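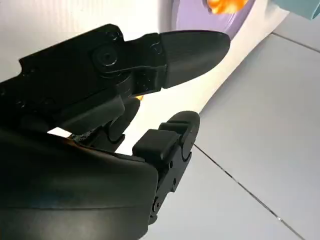 최종 수정: 7월 26일 목요일

집안일을 기계에 맡길 수 있느냐는 질문

설거지를 대신해 주는 로봇이 언제 나오느냐는 질문을 자주 받는다. 나는 주방 설비를 다루는 일을 오래 했고, 최근 몇 년은 음식점과 작은 공장에 자동화 장비를 넣을지 말지 검토해 주는 일을 하고 있다. 그래서 사람들은 내가 날짜를 알고 있을 거라고 생각한다. 날짜는 모른다. 다만 지금 어디까지 되고 어디서부터 안 되는지는 어느 정도 말할 수 있다.

내 의견부터 적는다. 정해진 자리에서 정해진 물건을 옮기는 일은 기계에 맡겨도 된다. 집안일 전체를 맡기는 것은 아직 이르다. 그 사이에 있는 일, 예를 들어 식탁을 치우고 그릇을 정리하는 일은 옆에 사람이 있다는 조건에서 시험해 볼 만하다.

연보라색 접시 쪽으로 뻗은 검은 손가락을 보면 끝이 둥글고 뭉툭하다. 사람 손톱처럼 얇은 부분이 없다. 접시를 집는 일에서 이것이 생각보다 큰 차이를 만든다. 우리는 식탁에 납작하게 놓인 접시를 들 때 손톱이나 손가락 끝의 살을 테두리 밑으로 밀어 넣는다. 틈이 거의 없어도 살이 눌리면서 들어간다. 단단하고 둥근 손끝으로는 그 동작이 잘 안 나온다. 그래서 로봇은 접시를 식탁 끝까지 밀어서 반쯤 허공에 걸치게 한 다음 아래위로 집거나, 테두리가 높은 쪽을 찾아서 옆에서 문다. 둘 다 쓸 수 있는 방법이다. 둘 다 시간이 걸리고, 첫 번째 방법은 접시가 바닥에 떨어질 가능성을 일부러 만든다. 바닥이 타일이면 결과는 뻔하다.

접시가 비어 있으면 그나마 쉽다. 음식이 올라가 있으면 접시를 기울일 수 없고, 기울일 수 없으면 앞에서 말한 요령의 절반이 없어진다. 표면이 번들거리는 음식은 빛을 반사해서 카메라가 모양을 잘못 읽기도 한다. 흰 식탁이나 흰 조리대도 조명이 세면 하얗게 날아가 버려서, 어디까지가 상판이고 어디부터 바닥인지 구분이 흐려진다. 사람은 이런 상황에서 손으로 더듬는다. 기계도 더듬을 수 있게 만들 수 있지만, 그런 감각을 넣은 손은 비싸고 주방에서 오래 버티지 못하는 경우가 많았다.

지난 5월에 Clestov라는 시범 주택에 다녀왔다. 부엌과 거실이 이어진 평범한 구조의 집이고, 여러 회사가 돌아가면서 장비를 들여와 시험한다. 내가 갔을 때는 Skosum의 팔이 식탁 정리를 하고 있었다. 식탁 위의 그릇을 개수대 옆 선반으로 옮기고, 남은 음식을 통에 비우고, 상판을 닦는 것이 과제였다. 한 끼 분량을 치우는 데 28분이 걸렸다. 같은 식탁을 내가 치우면 4분이면 된다. 보러 온 사람들은 이 숫자를 듣고 웃었는데, 나는 속도는 그다지 문제로 보지 않는다. 세탁기도 손빨래보다 오래 걸릴 때가 있다. 사람이 붙어 있지 않아도 된다면 한 시간이 걸려도 쓸모가 있다.

문제는 사람이 붙어 있어야 했다는 점이다. 담당자는 정지 버튼을 손에 쥐고 내내 식탁 옆에 서 있었다. 포개진 그릇 두 개를 하나로 보고 집으려다 아래 것을 끌고 간 일이 있었고, 숟가락이 그릇 안쪽에 걸쳐 있으면 집는 위치를 계속 다시 잡았다. 큰 사고는 없었다. 그러나 28분 동안 한 사람이 꼼짝 못 하고 지켜봐야 하는 설거지 도우미는 가정에서 쓸 물건이 아니다. 사람의 시간을 기준으로 따지면 집안일이 늘어난 셈이다.

나는 그래서 시연 영상을 볼 때 걸린 시간이나 성공률보다 먼저 사람이 몇 번 끼어들었는지를 묻는다. 이 숫자를 공개하는 회사는 많지 않다. Skosum은 물어보니 작업 기록을 보여 주었다. 2273건 가운데 사람이 손을 댄 경우가 표시되어 있었고, 이유도 짧게 적혀 있었다. 가장 많은 이유는 물건을 못 알아본 것이 아니었다. 집은 뒤에 미끄러졌거나, 집기는 했는데 내려놓을 자리가 이미 차 있는 경우였다. 알아보는 능력은 확실히 좋아졌다. 처음 보는 색의 그릇도 그릇으로 안다. 그다음 단계, 힘을 얼마나 줄지와 계획이 틀어졌을 때 어떻게 할지가 뒤처져 있다.

작업장으로 가면 사정이 조금 다르다. Durska는 도자기 그릇을 검수하고 포장하는 작은 공장이다. 여기서는 그릇을 컨베이어에서 들어 칸막이 상자에 넣는 일을 로봇이 한다. 도입할 때 내가 검토를 맡았고, 찬성했다. 이유는 단순했다. 그릇의 종류가 정해져 있고, 올라오는 방향이 정해져 있고, 조명이 하루 종일 같다. 안에 음식이 담겨 있을 일도 없다. 손가락 대신 흡착판을 쓰니까 테두리 밑으로 파고들 필요도 없다. 같은 그릇을 다루는 일인데 가정에서는 어렵고 여기서는 된다. 작업의 이름이 같다고 난이도가 같은 것은 아니라는 점을 이 두 곳을 연달아 보면서 다시 느꼈다.

그렇다고 Durska에 사람이 필요 없어진 것도 아니다. 새 모양의 그릇이 들어오는 날에는 설정을 다시 잡아야 하고, 유약 표면의 작은 흠은 여전히 사람이 본다. 상자 안에 완충지를 접어 넣는 일도 사람이 한다. 종이를 접어서 좁은 칸에 밀어 넣는 동작은 보기에는 하찮은데, 부드럽고 모양이 계속 변하는 재료라서 기계에는 까다롭다. 포장 담당 직원들은 무거운 상자를 덜 들게 된 것을 가장 반긴다. 내가 보기에 이 정도가 현재 수준에서 무리 없는 분담이다.

중간에 해당하는 예가 음식점이다. Trịnh이라는 쌀국수집에서 퇴식구 정리를 로봇 팔에 맡겨 보려고 했다. 손님이 쟁반을 올려놓으면 그릇과 수저를 나눠 담는 일이다. 처음 계획은 하루 200개의 쟁반을 전부 처리하는 것이었다. 그릇은 가게 것이니 종류가 정해져 있고, 퇴식구 위치도 고정되어 있어서 될 것 같았다. 그런데 손님은 쟁반 위에 별것을 다 올린다. 휴지를 국물에 넣고, 컵을 그릇 안에 거꾸로 꽂고, 가끔은 휴대전화도 두고 간다. 기계는 휴지가 든 그릇 앞에서 자주 멈췄다. 가게는 결국 손님이 휴지와 컵을 먼저 빼게 하는 선반을 하나 더 달았고, 그 뒤로는 한가한 시간에만 로봇을 쓴다. 점심때는 사람이 한다.

이 가게의 경우를 실패라고 부르는 사람도 있다. 나는 그렇게 보지 않는다. 식기세척기를 들일 때도 우리는 그릇을 세척기에 맞춰 골랐다. 나무 그릇을 덜 쓰고, 굽이 깊은 그릇은 따로 씻는다. 기계가 집에 들어오면 집이 기계 쪽으로 조금 맞춰진다. 다만 얼마나 맞춰야 하는지를 파는 쪽이 미리 말해 줘야 한다. 선반을 새로 달아야 하고, 손님에게 안내문을 붙여야 하고, 점심때는 못 쓴다는 이야기를 계약 전에 들었다면 주인은 다른 결정을 했을 수도 있다.

가정용 제품에 대해서 내가 걱정하는 것도 같은 지점이다. 광고에서는 부엌이 늘 깨끗하다. 조리대에는 접시 하나와 과일 한 개가 있고, 바닥에는 아무것도 없다. 실제 부엌에는 젖은 행주와 뚜껑 안 닫힌 양념통과 어제 온 우편물이 있다. 유리컵 옆에 플라스틱 컵이 있고, 둘을 잡는 힘은 달라야 한다. 시연용 부엌에서 잘되는 기계가 이런 부엌에서 얼마나 되는지는 따로 시험해야 하는 문제이고, 앞의 결과로 뒤의 결과를 짐작하면 대체로 틀린다.

안전 이야기도 해야 한다. 공장에는 울타리가 있고, 울타리가 없으면 속도 제한과 감지기가 있다. 직원은 교육을 받는다. 집에는 아이가 있고 고양이가 있고, 자다 깨서 물 마시러 나오는 사람이 있다. 팔의 힘을 약하게 하면 사람은 덜 다치지만 물 담긴 냄비를 못 든다. 힘을 세게 하면 그 반대가 된다. 이 균형을 어디에 둘지에 대해 제조사마다 답이 다르고, 나는 아직 마음에 드는 답을 못 봤다. 현재로서는 가벼운 물건만 다루게 하고 뜨거운 것과 날붙이는 제외하는 편이 맞다고 생각한다. 그렇게 하면 할 수 있는 집안일의 목록이 꽤 짧아진다. 짧은 목록을 솔직하게 적어서 파는 회사가 있으면 나는 그 회사를 추천하겠다.

돈 문제는 길게 쓰지 않겠다. 음식점이나 공장은 장비값을 인건비와 비교할 수 있다. 가정에서는 비교할 대상이 대개 가족 중 누군가의 무급 노동이라 계산이 잘 안 된다. 그래서 값이 비싸다 싸다 하는 말이 서로 어긋난다. 몸이 불편해서 식탁을 치우기 어려운 사람에게는 느리고 가끔 멈추는 기계라도 값어치가 있을 수 있다. 그런 집이라면 나도 다른 기준으로 검토할 것이다. 이때는 기계가 멈췄을 때 본인이 손을 댈 수 없다는 점이 가장 큰 걸림돌이 된다. 원격으로 사람이 이어받는 방식이 있기는 한데, 그러면 모르는 사람이 남의 부엌을 카메라로 들여다보게 된다. 동의를 어떻게 받을지, 영상을 얼마나 보관할지 정하지 않고 파는 것은 반대한다.

구입이나 도입을 고민하는 사람이 물어보면 나는 요즘 세 가지를 확인하라고 한다. 자기 집이나 자기 가게의 물건으로 시연해 달라고 할 것. 담당자가 옆에 없는 상태로 하루를 돌려 볼 것. 멈췄을 때 누가 와서 무엇을 하는지 서면으로 받을 것. 첫 번째를 거절하는 업체가 생각보다 많다. 두 번째는 안전 때문에 안 된다는 답이 오기도 하는데, 그 답은 그대로 받아들이면 된다. 사람이 옆에 있어야 하는 장비라는 뜻이다.

내 부엌에는 아직 로봇이 없다. 식기세척기는 있고, 접시를 거기에 넣는 일은 내가 한다. Clestov에는 가을에 한 번 더 가 볼 생각이다. Skosum이 손끝을 더 얇은 것으로 바꾼다고 했으니 접시 집는 방식이 달라졌는지 보고, 사람이 끼어든 기록도 다시 보여 달라고 할 것이다.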